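Fimstead Home Services - Workplace safety checklist for rooms where hand-held grippers are used

Form 2, filled in with comments. Date of inspection: 11/09/2026

Scope: bedroom and linen work, contract Telleck. Tool register checked before the visit, 1,151 working hours entered. Previous inspection was in May.

Marks used: OK / OK with remark / To correct / Not applicable

Section A. Before the work starts

A1. The worker has read the instruction for the gripper and signed it.
OK. The new edition is two pages longer than the old one. Several colleagues told me that they read only the part with the drawings. I ask that the text about breaks is moved to the first page.

A2. The gripper is inspected by hand, screws are tight, the fingers move freely.
OK with remark. The check takes a short time but it is not counted as working time in the plan. Before the grippers came, a worker entered the room and began to fold. Now there is preparation, and the plan should show it.

A3. The number on the tool agrees with the number in the register.
OK. Please write all three digits, also the zero in front. In May a "15" and a "015" were entered as two different tools.

A4. The people who live in the home know that the work is recorded and have agreed in writing.
OK. The paper is in the folder. The agreement must be asked again if another room is added.

Section B. The room

B1. Walking way around the bed is free.
OK with remark. Small furniture and slippers are ordinary things in a family home and we can not demand that they disappear. But the worker looks at the fingers of the tool and less at the own feet. Chairs of children are low and are easily missed. Move them to the wall, and put them back after.

B2. No cables in the area where linen is pulled.
To correct. Cables lie over the top part of the quilt, near the nightstand. Whoever pulls the quilt will pull them too. They must be put aside before the first movement, with the agreement of the family.

B3. Doors of wardrobes are closed, or fully open and noticed by the worker.
OK with remark. The wardrobe is open, and for putting away clothes it has to be. I remind only that the gripper makes the arm longer, so the old feeling for distance is not correct any more.

B4. Floor is suitable.
OK. Tiles. Shoes with a rubber sole are required, socks alone are not accepted.

B5. Lamps and small objects are out of reach of the tool.
OK with remark. The top of the nightstand is full. Work from the other side of the bed when it is possible.

Section C. The worker

C1. Tool is held with a straight wrist.
To correct. This is the most frequent complaint since the change. Folding with two hands was tiring for the back, and folding with a gripper is tiring for the wrist and the thumb. The back complaints became fewer, this I want to write also, to be fair.

C2. Hands are changed or rested according to the plan.
To correct. The plan from Brundell counts finished pieces and does not count rest. A worker who rests looks slow in the table. The target for the period was 2,256 pieces and the team reached 2,102. In my opinion the difference is simply the rest which people need, and it should be taken from the target.

C3. The worker knows whom to call if something is not right.
OK. The number of the shift leader is on the inside of the folder.

C4. The worker knows what the recordings are for.
OK with remark. They know that a machine shall later learn folding from them. What they ask me is what will happen with their hours then. The inspector can not answer this. I request that Telleck answers it in writing, in simple words.
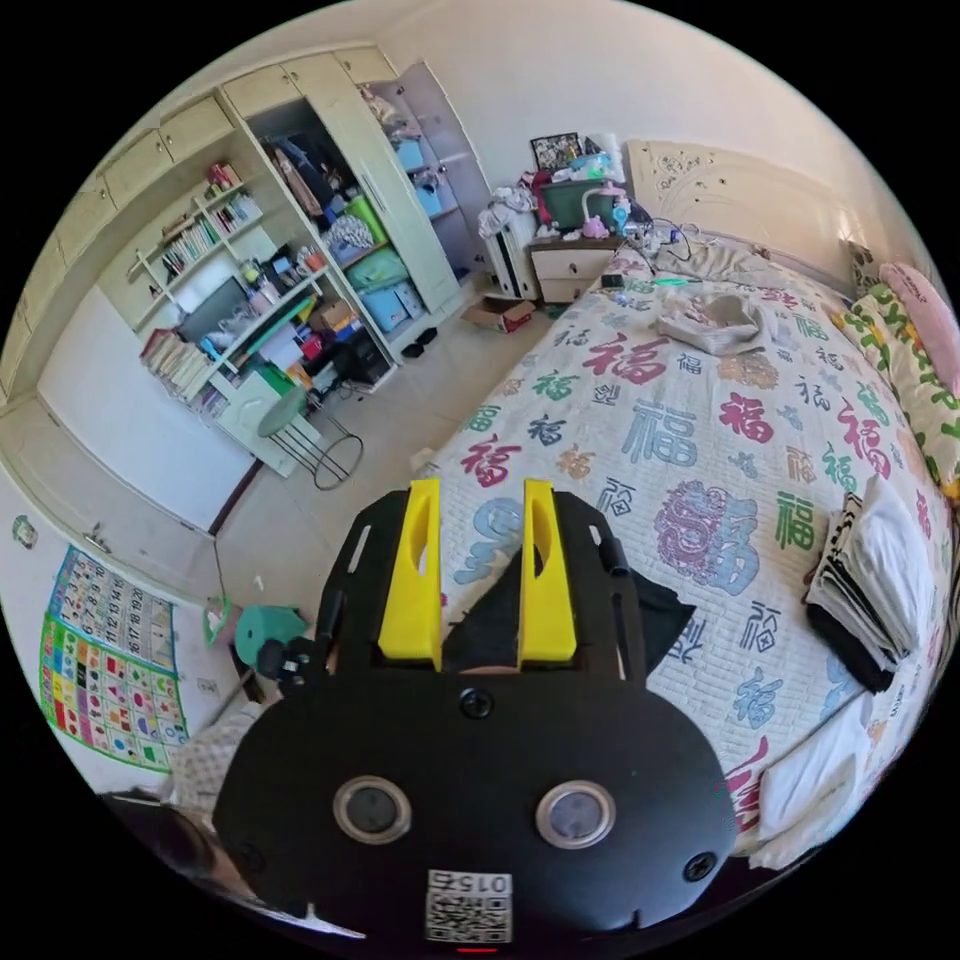
Tool 015 at the bed, folded clothes on the quilt. See B1, B2 and B3.

Section D. After the work

D1. Tool is cleaned and put back in its case.
OK.

D2. Room is left as the family wishes.
OK. No complaints in the book.

D3. Pain or tiredness is written in the daily sheet.
To correct. The field is very small and most sheets have only a line in it - please make it larger and put it above the number of pieces.

Corrections to be done before the next visit: B2, C1, C2, D3. A copy goes to Urrego, who keeps the training files, and a copy stays in the folder.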